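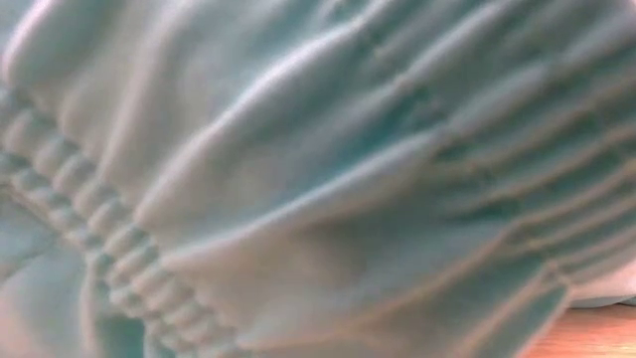
Penry memorial, are the dates wrong or is it me?

Posted by slatequarryman, July 11, 2023

Been going through the names on the Penry war memorial for the village booklet. 193 names if you include the side panels. Seven of them I can't find in any roll, service record or parish register. Not one. And two have death dates after the armistice, no explanation. Anyone else looked at this? Booklet goes to print in August so bit of a rush.

tansyfoot
After the armistice is normal. Men died of wounds or flu for years. Cut off for most official purposes was 1921. Which two?

slatequarryman
Havent got the notes on me. One is spring 1919, other one 1920. Ok fair enough on those. Still leaves the seven.

oldbarrack6
Spelling. Always spelling. Committees took names from families on scraps of paper and the mason cut what he was given. Try initials only, try the mother's maiden name, try the next county.

slatequarryman
Tried all that. Mared Kneath tried it before me, her typescript is in the library at Jamham, she got stuck on the same seven.

brackenhill
Kneath's typescript is good on the chapel families and poor on everyone else. Wouldnt lean on it. She left out the lodgers from the quarry cottages completely.

tansyfoot
Thats harsh. She did it with no index and no internet. I've checked 20 of her entries against the medal cards and found one slip, a wrong battalion.

brackenhill
Twenty chapel families?

tansyfoot
Mostly, yes. Point taken. Still a good piece of work.

dunlin
Can I ask a more basic thing. Why does the booklet have to be men on the memorial and nothing else? Penry had a strike, a pit closure and half the village walking out to Jamham for work, all inside the same ten years. Every local history I pick up round here is 1914 to 1918 and a photo of the cenotaph.

oldbarrack6
Because people want to know about their great grandads. Nothing wrong with that.

dunlin
Didn't say there was. Said its all we get. My great grandad was on the strike fund and he isn't carved on anything.

slatequarryman
There are six pages on the strike. Would have been more but the minute books are missing for most of it.

dunlin
Six! out of how many

slatequarryman
Not settled yet. Send me what you've got on the strike fund and I'll see what fits. Serious offer.

brackenhill
Back to the seven. Were they all cut in the same hand? On ours the late additions are shallower and the letter spacing is off. If yours are late additions they could be men with a family link to Penry who never lived there, so wrong parish for every search you've done.

slatequarryman
Now that I havent checked. Five of them are on the left side panel, near the bottom. Will go up with a torch this evening.

tansyfoot
Low light from the side, works much better than head on. And try the merchant navy, people forget it.

oldbarrack6
Still say spelling.

slatequarryman
Back. Left panel ones are definately shallower. The other two look same as the rest to me. So brackenhill might be right about five. Starting on the merchant navy lists tomorow.

brackenhill
Check the newspaper for an unveiling of additional names. Usually got a paragraph.

dunlin
Have sent you the strike fund stuff, 20 pages, sorry about the scans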